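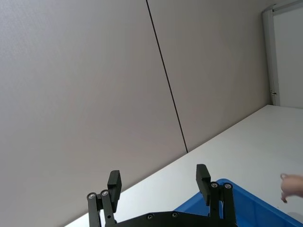
本页最后修改：1月　撰写：Turanis 文档组

本网站使用 Cookie 记录您的语言和版本偏好。继续浏览即表示同意。[接受] [仅必要项] [设置]

第 4 章　示教：手动引导与遥控操作

4.1　本章范围

本章说明如何用 Turanis 桌面机械臂录制示教数据，包括握住机械臂直接引导（以下称“手动引导”），以及用 Eshun 手柄远程控制（以下称“遥控”）。两种方式录得的数据都保存在 Fademance 中，格式相同，可以放进同一个任务，但同一个批次内不要混用。

机械臂的安装、接线和首次上电见第 2 章。腕部相机的安装见第 3 章。未完成第 3 章的相机校正时，Fademance 允许录制，但录下的片段会带黄色标记，不能提交训练。

本章以“取物放入料箱”任务为例。其他任务的步骤相同，只有 4.4 节的物品摆放需要按实际情况调整。

4.2　开始之前

请确认以下各项：

- 急停按钮已接好，按下后机械臂能立即停止，松开后需要在 Fademance 中手动复位。
- 夹爪指垫干净，没有残留胶带或碎屑。
- 指爪连杆两侧的枢轴螺栓没有松动。
- 腕部相机镜头没有指纹。
- 桌面上没有与任务无关的物品，包括工具、线缆扎带和水杯。
- Eshun 手柄电量显示为两格以上。手柄充电时可以使用，但线缆容易绊到桌边，建议先充好再录。

注意：长发应束起，袖口应收紧。录制期间只允许一名操作者下达动作指令，其他人可以在旁摆放物品，但须先听到操作者说“停”。

4.3　检查腕部相机视角

腕部相机随夹爪一起转动，所以画面中的桌沿和墙线经常是斜的，不需要把它调平。有些用户会转动腕关节让画面变正，结果起始姿态偏离了标定位置，后面的数据全部要重录。

1. 在 Fademance 左侧栏选择“相机”，再选择“腕部”。
2. 点击“张开夹爪”，等待状态栏显示“已张开”。
3. 确认画面下部能看到夹爪，左右两个指垫都完整，指垫之间能看到桌面。本节页首图是一个可用的视角：夹爪张开，没有夹持物品，右侧指爪与后方蓝色料箱的箱沿有重叠。
4. 如果某一侧指垫看不全，返回第 3 章重新固定相机支架。不要用软件裁切来补救。
5. 检查曝光。白色桌面应能看出明暗变化。如果桌面是一整块纯白，将“曝光补偿”降低一档再看。
6. 点击“保存视角”。Fademance 会存下一张参考图，以后每次开机都会用它做比对。

说明：浅灰色墙面和白色桌面颜色接近，自动白平衡容易来回跳动。在这类环境中请关闭自动白平衡，选择“固定”，并在同一批次内保持不变。

说明：料箱不必完整出现在起始画面中。页首图里只看得到箱沿和一部分内壁，这样的起始画面可以接受。要求是机械臂移向料箱的过程中，箱沿始终能被操作者辨认，并且在松开夹爪之前箱口进入画面。

料箱建议选用与桌面反差大的颜色。浅色或透明的箱子也能用，但需要的示教次数更多，回放时也更难判断夹爪是否越过了箱沿。

4.4　摆放任务物品

1. 将料箱放在机械臂可达范围内。用 Fademance 的“可达范围”叠加层检查，箱口应全部落在绿色区域。
2. 在料箱的一个外角旁贴一小段定位胶带。胶带贴在桌面上，不要贴在箱子上。
3. 将待取物品放在夹爪前方的空桌面上。第一批示教时，物品位置变化不要太大，等成功率稳定后再逐步扩大范围。
4. 手离开桌面，回到机械臂工作区以外。
5. 按“就绪”。

注意：手还在桌面上方时，不得按“就绪”，也不得按“开始录制”。腕部相机画面边缘出现手指时，请等手完全离开后再录。Fademance 的“异物提示”功能默认打开，但它只检查画面，不能代替安全装置，画面以外的手它看不到。

录进了手的片段也不是一定要删。如果手只在开头出现，可以用 4.8 节的方法剪掉开头。如果手在机械臂运动过程中出现，应整段删除，并检查操作流程。

4.5　手动引导示教

手动引导适合动作慢、路径短的任务。操作者握住机械臂前臂上的引导环，按住使能键，带着机械臂走一遍。

1. 在 Fademance 中新建任务，名称用动作加物品，例如“取方块入箱”。不要用“测试”“新建任务”之类的名称，后面很难查找。
2. 选择“示教方式 > 手动引导”。
3. 一只手握住引导环，另一只手放在急停按钮旁。
4. 按住使能键。机械臂会变轻，关节指示灯由白变绿。如果手臂在没有外力时自行下沉，立即松开使能键，按第 2 章重新设置负载参数。
5. 按脚踏开关开始录制，听到一声短音后再动作。
6. 将夹爪引导到物品上方，停一下，再向下移动，使物品位于两个指垫之间。
7. 双击引导环上的按键，闭合夹爪。
8. 提起物品，越过箱沿，移到箱口上方。
9. 再次双击按键，张开夹爪。
10. 将机械臂带回起始位置，按脚踏开关结束录制。

注意：只握引导环。不得握住夹爪的连杆或指爪，连杆闭合时会夹手。

注意：引导时手臂和身体不要伸到腕部相机前方。操作者站在机械臂侧后方最合适。如果桌子靠墙，站位受限，请改用 4.6 节的遥控方式。

动作不需要漂亮，但要连贯。中途犹豫超过两三秒的片段，训练后常常表现为机械臂在同一位置停顿。遇到这种情况，直接重录比剪辑省时间。

4.6　遥控示教

遥控使用 Eshun 手柄。操作者可以看着机械臂操作，也可以只看 Fademance 中的画面操作。我们建议熟练以后只看画面。只看画面时能完成的动作，说明相机提供的信息足够；必须抬头看桌面才能完成的动作，机器人以后多半也学不好。

4.6.1　连接手柄

1. 长按手柄电源键，直到指示灯闪烁。
2. 在 Fademance 中选择“设备 > 添加手柄”，从列表中选中 Eshun。
3. 按屏幕提示分别扣一次扳机、按一次侧键。
4. 将“运动比例”设为 26%。初次使用者不要调高这个值。
5. 将手柄平放在桌外，确认机械臂静止不动。如果机械臂缓慢漂移，运行“手柄归零”。

按键分配如下：

扳机：控制夹爪开合，扣得越深，夹爪闭合越多。
侧键：离合。按住时机械臂跟随手柄，松开时机械臂停在原处。
上方圆键：开始或结束录制。
下方圆键：将当前片段标为失败。

4.6.2　录制

1. 选择“示教方式 > 遥控”。
2. 点击“回到起始位置”。机械臂移动时不要按侧键。
3. 确认当前画面与参考图一致。半透明叠加层中，夹爪的轮廓应重合，桌沿应基本对齐。
4. 按上方圆键开始录制。
5. 按住侧键，移动手柄，使物品进入两个指垫之间的空隙。
6. 扣下扳机夹住物品。看到指垫贴住物品后，再稍加一点力即可，不要一扣到底。
7. 提起物品并移向料箱。手腕转不过去时，松开侧键，把手放回舒服的位置，再按住侧键继续。
8. 箱口进入画面后，松开扳机。
9. 点击“回到起始位置”，待机械臂停稳，按上方圆键结束录制。

画面有倾斜时，手柄向右推，机械臂在画面里可能是斜着走的。这是正常现象。不习惯的话，可以在“设置 > 手柄”中把坐标系由“底座”改为“工具”。改了以后整个任务都要用同一设置，Fademance 不会替您换算。

注意：松开侧键后机械臂仍然保持力矩。需要伸手取物时，先在 Fademance 中点击“暂停”，等状态栏变为灰色再伸手。

4.7　需要录多少段

数量取决于任务难度和物品位置的变化范围。取物入箱任务，在物品位置变化较小时，首批录 76 段有效片段即可开始第一次训练。需要在整个桌面范围内取物时，建议录到 161 段。

失败的片段按失败标记保存，不计入有效数量，也不要删除。Fademance 在评估时会用到它们。

录制时请按以下方式安排：

- 每录完一小组，换一下物品的朝向。
- 料箱位置在首批中保持不变。需要移动料箱时，新建一个批次。
- 更换操作者时，在批次备注里写“换人”即可，不必填写姓名。
- 上午和傍晚的光线差别较大时，两个时段都要录一些。靠门或靠窗的工位尤其如此，门开着和关着，桌面的阴影会不一样。
- 感到疲劳时停下来。连续出现失败片段，通常是操作者需要休息。

4.8　检查与剪辑

每个批次录完后应当天检查。隔了几天再看，很难想起某个片段为什么做得奇怪。

1. 打开“批次 > 回放”，选择两倍速。
2. 检查开头。夹爪应处于张开状态，指垫之间没有物品。
3. 检查中段。物品被夹住后不应明显打滑或旋转。
4. 检查结尾。夹爪应已张开，物品应在料箱内。
5. 有多余的开头或结尾时，拖动时间轴两端的滑块，然后点击“裁剪”。裁剪不会删除原始数据，可以在“历史”中恢复。
6. 确认无误后勾选“有效”。

不要裁剪片段的中间部分。Fademance 允许这样做，是为了兼容旧版本的数据，但裁剪处的动作会产生跳变，在机械臂上回放时很危险。

4.9　在机械臂上回放

训练前，请从批次中挑选 2 段，在机械臂上实际回放。

1. 将料箱按定位胶带放好，将物品放在录制时的位置。
2. 所有人退出工作区。
3. 将“回放速度”设为最低一档。
4. 手放在急停按钮上，点击“回放”。
5. 观察夹爪越过箱沿时的高度。如果指爪碰到箱沿，按急停，检查料箱位置，再检查录制时的起始姿态。

回放只重复录下的关节动作，不看相机画面。物品没有放准时夹空是正常的，不代表示教数据有问题。

4.10　常见问题

现象：叠加层中夹爪轮廓重合，但墙线和桌沿对不上。
处理：夹爪与相机的相对位置没有变，变的是机械臂姿态或底座位置。先点击“回到起始位置”，仍对不上时检查底座夹具。

现象：叠加层中墙线对得上，夹爪轮廓错开。
处理：相机支架松动，或夹爪没有完全张开。拧紧支架后必须重新做相机校正。

现象：夹爪一侧指垫先碰到物品，把物品推开。
处理：示教时让物品更靠近两个指垫的中间再闭合。如果每次都偏同一侧，做一次夹爪归零。

现象：夹爪底板上的螺丝反光，画面局部发亮。
处理：一般不影响训练。反光严重时移动灯具，不要在螺丝上涂漆或贴胶带。

现象：“异物提示”反复弹出，但画面中没有手。
处理：检查箱沿附近是否有线缆或衣袖进入画面。确认没有后，重新保存参考图。

现象：手动引导时机械臂很重，推不动。
处理：使能键没有按到底，或者当前处于遥控模式。查看状态栏的示教方式。

现象：遥控延迟明显，画面落后于动作。
处理：关闭其他占用网络的程序，改用有线连接。延迟期间录下的片段请标为失败。

4.11　结束录制

1. 取走桌面上的物品，料箱可以留在原位。
2. 点击“回到停放位置”。
3. 等机械臂停稳，点击“断开力矩”。此时用手托住前臂，直到关节指示灯熄灭。
4. 关闭手柄电源，放回充电座。
5. 在 Fademance 中选择“批次 > 上传”。使用 Firkthorpe 服务器的用户，上传完成前不要关闭主机。

上传中断后重新连接即可继续，已经传完的片段不会重复上传。训练的设置与启动见第 5 章。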